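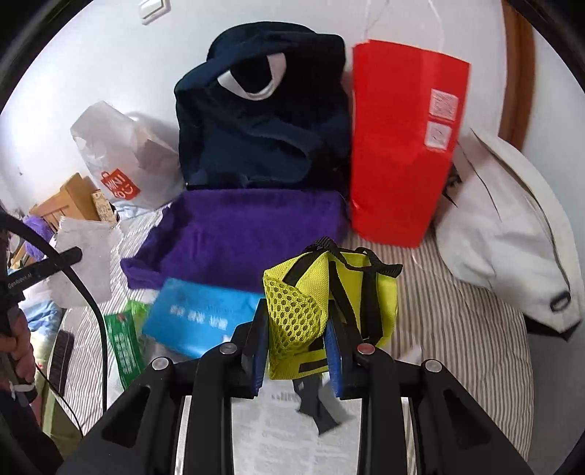

## 4. Sorting and Packing on the Bed

Use this section after the bags have been emptied and checked (Section 3). It covers the Bamevden mesh pouch and the larger bags that travel with it. If you only have the pouch, do steps 1 through 9 and skip to 4.4.

### 4.1 Getting the bed ready

1. Strip the bed down to the fitted sheet. Pillows and blankets go on a chair or the floor at the foot end.
2. Pull the sheet tight. Small things such as earring backs and SIM pins get lost in the folds.
3. Lay a folded fleece cloth near the middle of the bed. Anything that scratches or rolls goes on the cloth: glasses, watches, pens, bottles.
4. Stand the large bags toward the back, open side up. A soft fabric bag will slump when it is empty. Put a folded sweater in the bottom and it will stand.
5. Keep jackets and coats to one side. Empty every pocket before you go on.

**Note:** A patterned sheet makes dark cables hard to see. Put them on the cloth.

**Caution:** Do not set open liquids on the bed, even on the cloth. Cap them and put them in a zip bag first.

### 4.2 Packing the mesh pouch

The pouch is for things you need during the trip. It is not padded and it is not waterproof.

6. Open the pouch fully and shake it out over a wastebasket.
7. Load the main compartment first. Flat boxes go against the back wall, long side down. Soft packets go in front of them.
8. Load the mesh pocket last. Use it for things you want to find by eye, like tissues, a comb or lip balm. Nothing narrower than the holes in the mesh should go in it. Toothpicks and loose pills will work their way out.
9. Bring both handles up together and lift the pouch a few inches off the bed. If it tips to one side, move the heaviest item toward the middle and lift again.

**Note:** Handles left hanging down the front will catch on drawer knobs and car door latches. Fold them over the top when the pouch is set down.

**Caution:** Keep keys out of the mesh pocket. The teeth snag the mesh, and a pulled thread cannot be repaired at home. Clip keys to the webbing instead.

### 4.3 Packing the larger bags

Choose the bag by what is going in it, then pack from the bottom up.

| Bag | Good for | Keep out |
|---|---|---|
| Large fabric bag | Clothes, towels, shoes in a shoe bag | Glass, anything with a sharp corner |
| Paper shopping bag | Gifts, boxed food, light dry goods | Anything cold, damp or heavy |
| Mesh pouch | Small items used during the day | Passports, cash, medicine |

10. Put shoes at the bottom of the fabric bag, soles facing the outside wall.
11. Roll shirts and pants. Lay sweaters flat on top of the rolls.
12. Fill the paper bag no more than two-thirds full. Twine handles pull out at the knots when the bag is overloaded. Support the bottom with one hand on stairs.
13. Boxed food and sealed packets go upright with the printed side facing you. If the label is in a language you don't read, write the contents on masking tape and stick it to the back. Do not cover the date.
14. Leave store stickers on the paper bag until you are home. Some shops scan them for returns, and pulling them off tears the paper.
15. Fold the jacket last, with the zipper closed and facing in, and lay it across the top of the fabric bag. If you plan to wear it, leave it out and hang it by the door.

**Note:** Light-colored jackets pick up fleece lint. Keep them off the cloth, and go over them with a lint roller before folding.

### 4.4 Final check

16. Lift the cloth and look under it.
17. Run your hand along the gap between the mattress and the bed frame on both sides.
18. Weigh the fabric bag on a bathroom scale. The seams on the Candale large bag are rated to 28 pounds. Move anything over that to a second bag.
19. Shake the cloth outdoors, fold it and pack it flat on top, where it is easy to reach for the trip back.
20. Put the bags by the door in the order they will be loaded, with the mesh pouch last.

### 4.5 Cleaning and storage

- **Mesh pouch:** Wipe with a damp cloth and mild soap. Do not machine wash. Hang it by the webbing to dry, away from a heater.
- **Fleece cloth:** Wash cold with similar colors. No fabric softener. Tumble dry low or line dry. Deep colors may bleed in the first 2 washes.
- **Fabric bag:** Spot clean only. Stuff with newspaper while drying so the sides keep their shape.
- **Paper bags:** Flatten along the original creases and store dry. Recycle when the bottom fold starts to split.

Do not store the pouch folded under other bags. The mesh will hold the crease.

### 4.6 Common problems

**The pouch will not stand up.** The weight is too high or too far forward. Repeat step 7 with the boxes against the back.

**The mesh pocket sags.** It is carrying too much. Move the heaviest item to the main compartment.

**The fabric bag folds over while you are packing it.** Lean it against the wall or headboard until it is half full.

**Something is missing after packing.** Check the jacket pockets, then the inside of the folded cloth, then the shoes.

Packing order revised in September by Hannelore Janssen. Steps 12 and 14 added at the request of Tiziana Dal Bello, Villorside. For strap and handle replacement, see Section 5.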